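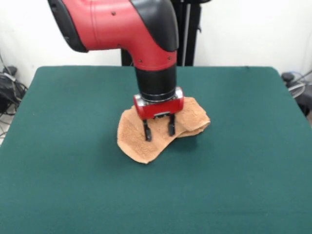 Ask ten robot groups what it means that a towel is "folded" and you will receive ten answers, and several of them will be angry. I have worked with cloth tasks for a few years, first at Sturna and now at Gedo, and I think our field needs a written rule for this more than it needs another gripper.

My proposal is simple. Before the first trial, a group writes down how the cloth must lie at the start and how it must lie at the end. A stranger should be able to read the page and give the same score as the person who wrote it. If two readers disagree on more than a few trials, the page is bad and must be written again.

I learned this in an unpleasant way. At Sturna we had 3,029 scored trials, and when a second person scored them again, 1,728 kept the same result. The arm had done the same work in both cases. Only our opinion of the work had changed.
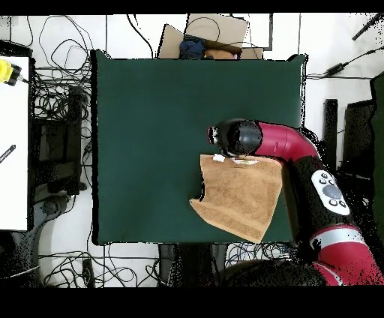
The starting state is even more neglected than the end. Many reports say "the towel was placed at random", but a human hand is not random. By Friday afternoon it becomes tired and puts the towel down in the way that usually goes well. I did it myself, without any bad intention. A short list of starting positions, drawn in advance and followed in order, costs almost nothing.

Then there is the question of the cloth. A label or a thick hem changes how the material bends, and it also gives the camera an easy point to find. I would ask every group to say if the labels stay on or come off, and to keep this the same for the whole test.

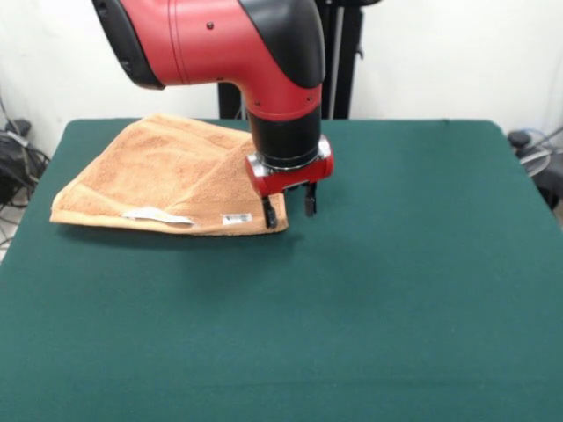
Tag and barcode label on the hem of a terry-cloth towel, with the gripper fingers beside them.

Joni Hämäläinen, who reviewed an early version of my text, objected that such rules will slow down small labs. He is partly right. A group with one arm and one student can't run 500 trials for every change, and I don't ask for it. I ask for the page – one page, published together with the results, also when the results are poor.

Others say that a standard should wait until the methods are mature. I don't agree. The Warna protocol came late, and by then each group already had old numbers to protect, so everybody signed it and few people used it. With towels we still have time to do it better, and I would start with the definition of a corner.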